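The Maple Board That Starts Every Class in Brevham

Walk into the woodshop at the Brevham community workshop and the first thing you notice is the smell of sawdust and mineral oil. The second is how many boards there are. They lean against the walls, they hang from pegs, they sit in stacks near the sink. Cutting boards, bread boards, serving boards, a few that ended up as shelves.

The woman who teaches the beginner course there has been gluing strips of maple together for 19 years, and she still gets excited when she pulls a fresh one out of the clamps. I spent a long morning with her and came home wanting to buy a planer, which I have no room for.

"People think a flat board is the boring part," she told me, running her palm along an edge. "They want to get to the inlays and the fancy handles. And I say, no, slow down, look at this! You made one big piece of wood out of a bunch of skinny ones. That's kind of amazing."

Her course is called Hitisska, a name she inherited from whoever ran it before her and has never managed to trace. It lasts from September until the first warm weekends of spring, and everyone makes the same thing first: a plain maple panel, strips side by side, no pattern at all.

I asked why maple.

"It's hard, it's tight, it takes a beating," she said. "And it's pale, so you can see what you did. If your glue line is bad in walnut, you might get away with it. In maple it just sits there and looks at you." She laughed. "I have one at home from my second year with a gap I could mail a letter through. I use it every day."

What she likes most is arranging the strips before the glue comes out. She lets her students take as long as they want over it, and some of them take ages. They flip strips end for end, swap a creamy one with a honey one, step back, swap them again. She told me about one student who took a photo of every arrangement and went home to sleep on it.

"I love that," she said. "I would never tell anybody to hurry that part up. Once the glue's on, you have to move, so enjoy it while nothing's sticky."

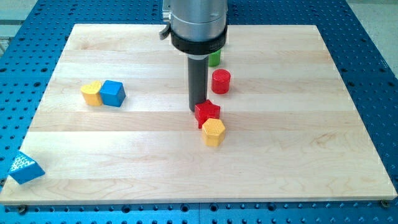 5 min read

Looking at a finished panel with her is a little like looking at a map with someone who grew up in the town. She talks about the strips one by one, how each has its own shade and how the faint grain sometimes carries your eye along and sometimes just fades out. She doesn't try to even the color with stain, ever.

"Why would you?" she said. "The whole reason it's pretty is that they don't match. A sheet of one solid color, you stop seeing it after a week. This, you're washing dishes and you look over and go, oh, that one's got some pink in it."

Does she see pink? She swears she does. I tried, and maybe.

Then there's the table. She is nearly as fond of a good work surface as she is of the wood that goes on it, and she has strong feelings about tables with holes. She first used a perforated metal one in a shared shop called Nigatu, years back, and says it spoiled her for anything else.

"You can put a screw or a pin anywhere you want, just about, and you've got yourself a stop," she said. "With a plain bench I was forever hunting for a place to put the clamp. With a grid you look down and there's a hole right where you need one. And a blue top under maple — I mean, come on. It looks like a picnic."

She's right about the blue. Pale wood on a strong color shows its outline so clearly that you catch an edge that's out of true before you ever reach for a square. She has her students set a panel down and just look along the front edge for a while before they measure anything. Then they measure, and she says the eye does pretty well.

We got to sanding, a subject on which she can talk for a very long time. Her students stop at 200 grit. She has heard every argument for going higher and she isn't interested.

"You're going to chop onions on it," she said. "Wet it, let the fuzz come up, knock the fuzz down, oil it, eat dinner."

The oldest person ever to finish the course was 93 and came in wanting a bread board for a granddaughter. He made 2 of them and kept the better one, a decision my host fully supports.

She also takes in a group from Skistudent, a winter sports club for college kids who come by when there's no snow and need something to do with their hands. They're her loudest class, and she says they're wonderful at glue-ups, all that shouting and passing things along. They're terrible at sweeping.

Before I left I asked what she'd tell somebody who has never made anything out of wood and is nervous about starting.

"Buy a few strips of maple and lay them on the kitchen table," she said. "Don't even glue them. Just move them around tonight and see if you're having fun. If you look up and it's past your bedtime, come see me."

I have six strips on my kitchen table as I write this. My family has been eating around them.

Last updated: 2024-02-15

Comments

Made my first one last winter and it's still a tiny bit cupped. Rocks when I cut bread. I love it anyway!

What does she use for oil? Plain mineral oil from the drugstore, or the kind with wax in it? I've been going back and forth.

I'm with her on stopping at 200. I went way finer on mine and couldn't tell any difference after the first wash.

The pink is real. Tilt it toward a window.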